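Skin Integrity Bench, Tamihana Building
Notebook entry, September, commenced 8.40 a.m.

Subject: Barrier cream wash-off series, second formulation (Sumetti base)

Carried forward from the previous page. The first formulation was set aside after it separated in the warm cabinet, and the remaining jars have been labelled and moved to the lower shelf of the quarantine refrigerator. They are not to be used for any further comparison. Colleagues who drew from those jars for the hand dermatitis leaflet work should note the lot number, 1051, and strike the corresponding rows from the shared sheet.

The present series concerns irritant contact dermatitis of the hands in people whose work requires frequent washing. The clinical question was put to us by the outpatient group: for how many washes does a thin application of barrier cream remain on the skin in a useful quantity? Current written advice tells patients to reapply "regularly", and the group would like a more definite instruction. We are not in a position to supply one from bench work alone, and any wording that leaves this laboratory should say so.

Method as agreed. Synthetic skin sheets were conditioned overnight in the humidity chamber at 50 per cent relative humidity. Cream was applied with the flat spatula, spread in one direction only, and left for 11 minutes by the bench timer. Each sheet was then rinsed under lukewarm water with the standard liquid soap, blotted once with lint-free paper and weighed. Sheets were returned to the rack between washes. Gloves were changed at every weighing, as residue on the fingertips was the likeliest source of error in the earlier run.

Two departures from the written method are recorded. The blotting paper supplied was a heavier grade than usual; the Pakska order had not arrived, and the substitute came from general stores. It takes up more cream at the edges of the sheet, and the first-wash figures may read low for that reason. In addition, the tap on the left-hand sink was running warmer than the setting indicated until mid-morning. The sheets rinsed there have been marked with a W in the margin of the results page and should be analysed separately. 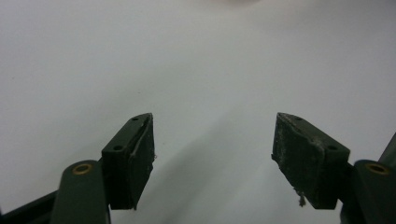
Green gripper finger with brass-coloured bushing, against plain white surface.

Observations. The Sumetti base spreads more evenly than the earlier material and does not roll into crumbs when the spatula is lifted. It has a slight waxy odour, which two colleagues remarked upon independently. After the second wash the surface still beaded water across most of the sheet. By the fourth wash beading was confined to patches, and at the sixth it could no longer be seen by eye, although the balance continued to show some retained mass. Whether that mass represents a working barrier or only the wax fraction is unclear – the dye penetration test should help to settle the matter.

The Zatia comparison cream was run alongside on the same rack. It lost its beading earlier but left the sheet feeling less greasy, a point which may matter more to patients than the laboratory result. The outpatient group has reported before that a cream described as heavy or sticky tends to be left in the drawer. I would suggest that a short acceptability questionnaire accompany any later work with people.

Balance drift was checked at the beginning and end of the session and was within tolerance on both occasions. The draught shield must be fully closed before taring. It was found ajar once in the morning and the affected reading was repeated.

Materials used are entered in the stores ledger. The soap dispenser requires refilling and the label on the humidity chamber should be replaced, as the ink has faded.

Outstanding:
Dye penetration on retained sheets, both creams.
Repeat of first-wash readings once the correct blotting paper is received.
Request to facilities concerning the left-hand tap.
Reply to the outpatient group. It should state that results are preliminary, that the sheets do not reproduce cracked or inflamed skin, and that patients with weeping or painful areas should continue to be directed to their doctor or pharmacist.

Sheets are stored flat in the second drawer, interleaved with film. Please do not stack anything on them.

Entry closed 4.15 p.m.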